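Ernamlow Allotment and Garden Society
Minutes of the July meeting
Held in the upstairs room at the Avport Road hall, 7.30 pm

Present: Kirstin Matheson (chair), Noman Magsi (secretary), Nadhirah Ngui, Evander Baxter, Evander Cruickshank, and 24 other plot holders who signed the sheet.
Apologies: received from the holders of plots 11 and 32.

1. Minutes of the last meeting
Agreed, with one correction. Under item 4 the lower gate was said to have been rehung. It had been measured up but not rehung. Signed by the chair.

2. Matters arising
The lower gate has now been rehung. Evander Baxter said the latch still sticks if the gate is pulled to too hard and asked people to lift it slightly when closing. The old padlock has been kept in the shed as a spare.
The skip was taken away in the second week of the month. Someone had put a mattress in it and the hire firm charged extra. Members were reminded that the skip is for site rubbish only.

3. Water
Noman Magsi reported that the bill for the last quarter came to £547, which is higher than the same quarter last year. The meter was read twice, once in the evening and again early next morning with all taps off, and the reading had moved. A leak is likely on the run between the top tank and the path by plot 11.
Fasano Plumbing has looked at it and can dig in that stretch after the onions are lifted. Nadhirah Ngui asked whether the work could wait until autumn. After some discussion it was felt that it could not. Plot holders on that side will be told which day the water will be off once it is known.
Hoses: the rule is still hand-held hoses only, and no sprinklers left running. Two members said the rule was not being kept on the top side. The chair will write to everyone, without naming plots.
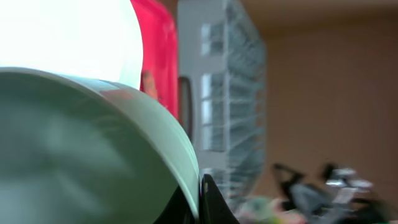 Evander Cruickshank offered to fit a second butt to the back of the toolshed if the society paid for the downpipe fittings. Agreed. He will bring a price to the next meeting.

4. Paths and hedges
The main path is in fair order. The grass path behind plot 32 is too narrow for a barrow where the raspberries have spread into it. The plot holder has been asked to cut them back and has said she will do so after picking.
The hedge along the road will be cut in September, once the birds have finished. Kirstin Matheson has asked the owner of Paiva, the house next to the top gate, whether we may work from his side, and he is happy with that so long as clippings are cleared the same day.
A member asked again about weedkiller on the shared paths. The position has not changed and none is to be used.

5. Waiting list
There are 11 names on the list. One half plot has come free and has been offered to the person at the top, who has until the end of the month to reply. Nadhirah Ngui proposed that full plots be split when they are given up, as most people asking now want something smaller. Several long-standing members were against this. No vote was taken. It will go on the agenda for the annual meeting.

6. Summer show
Classes will be as last year, with the addition of one for chillies. Entry forms are in the box inside the hall door. Exhibits are to be staged by 10.30 am and must not be removed before 4 pm. Evander Baxter will do the labels. A judge for the jam and chutney is still wanted.
It was asked whether onions under 250g could be dressed with raffia. Noman Magsi will check the rules.

7. Any other business
Blight has been seen on two plots at the bottom end. Affected tops should be taken home or burned, not composted on site.
The shed key was found in the door twice in June. Last person out to lock up and return it to the key box.
A request for a second bench near the tank was noted.

8. Next meeting
September, same place, 7.30 pm. Items for the agenda to the secretary a week before.

The meeting closed at 8.50 pm.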